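Birth Chart Readings – Your Questions

Do I need my exact birth time?
It helps a lot! Your rising sign moves along quickly, so even five minutes can matter if you were born near a changeover. Check your birth certificate first. No luck? Rekha Rana loves a noon chart and can still tell you plenty about your Sun and planets.
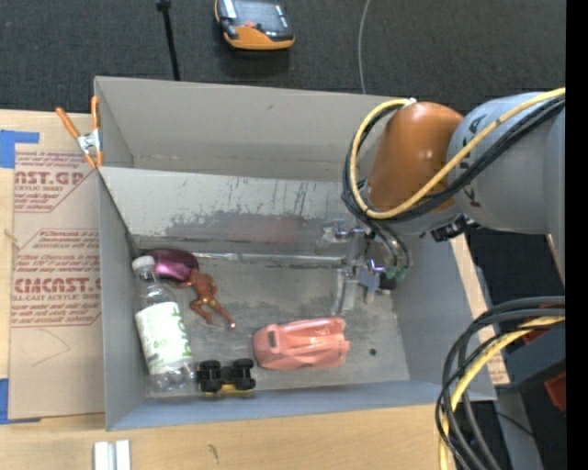 Which house system do you use?
Placidus for most readings, but Milagros Cordero is happy to draw yours in whole sign houses – just ask when you book.

Can I bring a friend?
Please do! Comparing two charts is great fun.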